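**Gripper drops off to one side after finger swap**

**muvalow_bench** · September 14, 2022

Changed the fingers on our small pick and place cell and now it closes off center. The part gets pushed sideways before it is held. Same program, same speed. The old fingers ran fine since March. The mount is a Plarno plate with two dowel pins. Where should I start?

**tq_grustau**

Pull the fingers and clean the seats. A chip under one of them is enough to do it. Then torque the screws evenly.

**oldrelay**

I'd redo the tool center point first. New fingers are never the same length as the old ones, whatever the drawing says.

**tq_grustau**

The TCP won't make one finger touch before the other. He said it pushes the part. Mechanical first, then teach.

**oldrelay**

It will if the pick point is off by a couple of millimeters. The part isn't centered between the fingers, so one gets there early. Seen it plenty.

**muvalow_bench**

Cleaned the seats. There was a burr on one dowel hole, so I stoned it flat and put everything back. With no part in it, the gripper now closes on center. It still nudges the cube on a pick, but less than before. I cleared most of the table so I could jog around without hitting anything, and left the basket where the program expects it.
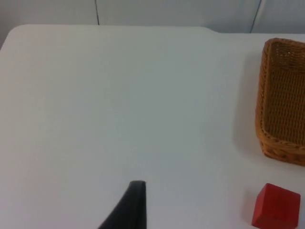 I haven't touched the TCP yet. Our manual says to use 3 poses for the check, but the Dhanial guide I have says 8. Which one do you go by?

**oldrelay**

8 if you want the angle right too. With 3 you can get a number that looks good and is still wrong.

**kestrel_pt**

Don't agree. For a straight down pick, 3 is fine if you spread them out. I would spend the time on the wrist camera. If you had the plate off, check that the bracket didn't move. Ours shifts every time somebody leans on it.

**tq_grustau**

Camera is a good point. Does the pick point come from vision or is it taught?

**muvalow_bench**

Vision. I'll do the 8 poses, then the camera calibration, and post the offsets.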